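Border trade after a reopened crossing: the case of Lodum
Student project report, second year, International Relations
Authors: Velimir Grgić, Biljana Halilović, Ljubica Hodžić

Print this page | E-mail this page | 6 shares

Our project asks why two neighbouring governments agreed to reopen the crossing at Lodum, although their dispute over the river islands is still not solved. We read 252 newspaper articles from both sides and made 24 interviews with traders and drivers.

Most articles explain the reopening with pressure from abroad. The traders told us a different story. In their opinion the local mayors pushed first, and the capitals followed them later - with little enthusiasm.

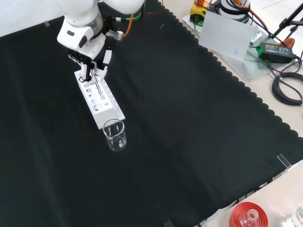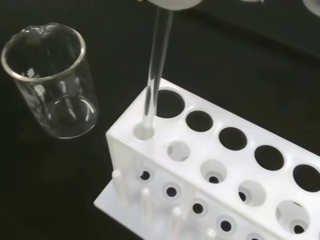 Page last changed: Monday, 14:20

The second question was about trust. We expected that people who cross every week would be more friendly to the other side. This was true for the drivers, but the shop owners in Uturmont were afraid of cheaper goods and spoke quite coldly.

Our method has a weak point. All interviews were made on the northern side, and two traders did not want their answers to be recorded. Ljubica wrote these answers by hand.

We thank our supervisor, Panagiotis Angelovski, who corrected the first version. The list of articles can be asked from Biljana.

0 comments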